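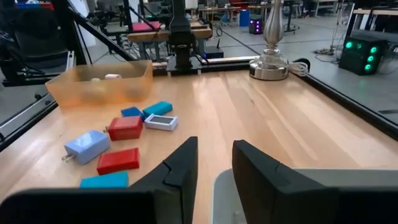
Sorting table, small electrical items, with the orange bin.

Progress report from the Storkamlow reuse room, Guvville
Period: up to the end of November
Prepared by: Csenge Pálfi, room coordinator

1. What we did in this period

In the application we promised to open a room where people of Guvville can bring small household things that still have some use in them, and where other people can take them for a low price. The room is open since the spring, every Tuesday afternoon and one more day when we have enough hands. In this period we received things from 170 households, and most of them came with mixed boxes from a drawer or a garage shelf.

The biggest change is in how we sort. Before, we emptied everything on one table and the chargers, plugs and small blocks of plastic went together with toys and kitchen things. Now each household gets one translucent bin, and its small items are laid out in front of the bin before we decide about them. Wall chargers are looked at first, as they are the most asked for. Bigger pieces, such as lamps, stand at the back of the table until somebody has time for the cable.

2. Results

We passed on 42 lamps and lamp bases. Chargers went much faster than we planned – we had to limit them to two per visitor. Items that fail our check go to the Filali collection point, and the driver takes them every second week.

Nine people finished the short training on checking plugs and cables. Two of them already lead a table alone.

3. Difficulties

The label system is still weak. We bought 40 bins through Derniren, but the paper labels do not hold well on the smooth plastic, and in October two households were mixed up. Nothing valuable was lost, but we had to call both families and it was not pleasant. We are now trying tags with a string.

Storage is also tight. Shades and lamp bases arrive separately and we do not always find the pair again.

4. Money

Spending follows the plan, with one difference. The shelves cost less than expected and the testing equipment cost more. We ask for your agreement to move the remaining amount from the line "furniture" to the line "equipment". The table of costs is sent separately.

5. Next period

We will finish the tags, add a second sorting table near the window and repeat the training for nearly the same number of people. We would also like to invite you for a visit – a Tuesday is best, after two o'clock, when the sorting is going on.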